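3.2 Partly used containers and the items kept around them

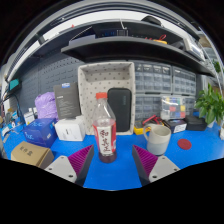 Figure 4. Work surface with a part-full bottle, mug, coaster, upright fabric bin and boxes.

Shared work surfaces collect goods that belong to different rooms. In the household survey (Kwok and Ramadan), participants listed everything resting on one surface at home and sorted each entry as in use, stored or waiting to be moved. The 69 households gave 1,884 entries. Of these, 385 were food or drink containers that had been opened and not yet finished.

Opened bottles were the hardest entries to sort. A clear plastic bottle like the one in Figure 4, with dark liquid left only in the lower part, may be in daily use or may have been forgotten, and its position says little about which. Participants tended to call a bottle "in use" when a cup or mug stood close to it, whatever the bottle held. We kept their answers as given and recorded the fill level separately, as empty, low, half or full. A label around the middle of a bottle can hide the liquid line, so coders were told to check both above and below it before choosing a level.

Bins raised a second problem. The coding sheet drafted by Alaoui treated a fabric bin as storage and anything inside it as stored. That works when the bin sits on its base. In Figure 4 the patterned bin stands on its end with the opening to the front, and a black case leans inside it. Used this way a bin behaves more like a small shelf, and its contents can be seen and reached from the front. We added a code for bins on end and went back over the earlier sheets. The change moved some entries out of "stored", mostly cases and pouches.

Boxes and cartons were coded by their outside only. Coders did not guess at contents, even where printing was legible, and a closed box was never counted as empty. Where boxes stood close together each one got its own line. Coasters were entered apart from mugs, as many were found with nothing on them.

Two coders, Ait Brahim and El Sherbiny, worked through the full list separately. They agreed at the first pass on 1,357 entries. Most of the remainder concerned bottles and bins, and these were settled by discussion before the analysis in Section 4.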